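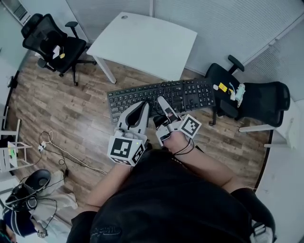 A full-size black keyboard on the plank floor, just in front of a white desk.

The Long Goodbye to a Messy Desk

Every September, when the light in Listville goes soft and I finally run out of excuses, I clear my desk right down to the bare top, and I have to tell you that I look forward to it more than I do to most holidays. The keyboard always goes to the floor first (a wooden floor is kinder to it than a heap of books), and there I turn it over, give it a few gentle taps and go between the keys with an old paintbrush. My friend Aravind Chowdary swears the number pad collects the most crumbs, and after 12 years of lunches at my own desk I'm inclined to believe him! Then comes the desktop itself, with a damp cloth and plenty of tea.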